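Interior Finishes, handout 6
Carpet tile and loosely placed hard parts: marks, dents, cleaning

Read before the practical. Bring it with you, there are no spare copies this time.

Where we got to last time

Broadloom vs. tile. You should have the table in your notes already. If you missed it: broadloom comes on a roll, gets stretched or glued, few seams. Tile comes boxed, goes down with tackifier or corner tabs, lots of seams, easy to swap one out. Most of what you'll see in offices and teaching rooms is tile or something made to look like it.

Colors. Dark gray sells because it hides things. Mid gray hides more. Very dark shows lint, pale dust, plaster crumbs. Thin accent stripes (red, teal, orange) get woven in so the floor doesn't read as one flat slab, and they also break up the traffic lane to the eye. Remember that for the essay question on wayfinding.

Stripes and direction

Stripe patterns have a direction. So does the pile. Arrow on the back of each tile. Three ways to lay:

monolithic - all arrows the same way
quarter turn - each tile rotated 90 degrees from its neighbor
ashlar - same direction, joints staggered like brick

With a thin colored line a bad rotation shows right away, the line just stops dead at the joint. With plain heather nobody will see it until the low evening light. The Flarirwood job is the one to look up in the course folder: long corridor, quarter turn on the drawings, laid monolithic, and the lines ran straight to the fire door. Looked fine to be fair. Client still wanted it redone.

Putting parts down on carpet

People taking apart fittings put the pieces on the floor. Covers, trim panels, brackets, drawer fronts. You will do it too. Things to watch for

1. Screw heads. A head that stands proud will press into the pile, fine for an hour, not fine under load for a week. Put the part down screws up if it can stand it.

2. Molded ribs. Black plastic panels usually have stiffening ribs on the back and they concentrate the weight. A flat face spreads it. Ribs down on loop pile = lines in the carpet.

3. Grit. Anything that came off a vehicle or out of a machine housing carries grit. Wipe first.

4. Oil. Worst of the lot, see below.

5. Sharp corners and flash left from molding. Catches a loop, you lift the part, you pull a run. Solution dyed nylon loop is tough but it is still loop. Never drag, always lift.

Light and dark: black on charcoal is hard to find, small screws on charcoal harder. Use a tray or a light cloth. Last year's group lost most of a bag of clips this way in the Stindurstead workshop.

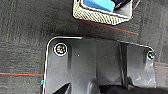 Dents. Two kinds. Pile crush is fibers lying over, comes back with moisture and a brush. Backing dent is the cushion gone flat underneath, comes back partly or never. Test with your thumb: press beside the mark and on the mark, compare. If it feels the same it's only crush.

For crush: damp white cloth, iron on low over the cloth, ten seconds, lift, brush against the lay then with it. Do NOT put the iron on the fiber, nylon melts and polypropylene melts sooner. Let it dry before anybody walks there.

For a backing dent: swap the tile. This is the hole point of tile. Take one from under a cabinet or from the attic stock, check the arrow, check the stripe lines up.

Oil and grease

Blot. No rubbing. Dry solvent on the cloth and not on the floor, work from the outside in. Then a little detergent, then plain water, then blot again. Too much detergent left behind gets sticky and the spot comes back darker in a month or so, which people then blame on the carpet.

Sample sheets

Pick up the Todska and Gallagher sample cards from the side table. For each one note:

fiber
loop or cut
pile weight (one card says 635, one says 800, both grams per square meter, check which is which)
stripe direction against arrow direction
what happens when you set the 300 gram test block on it, screw side down, for the lenght of the break

Write what you see, with units. "Some marking" gets no points. A sketch with the mark drawn to size gets full points even if it's ugly.

For next time

Read the section on seams and transitions, skip the part on stairs. Finish the sample sheets. Bring a soft brush, any kind.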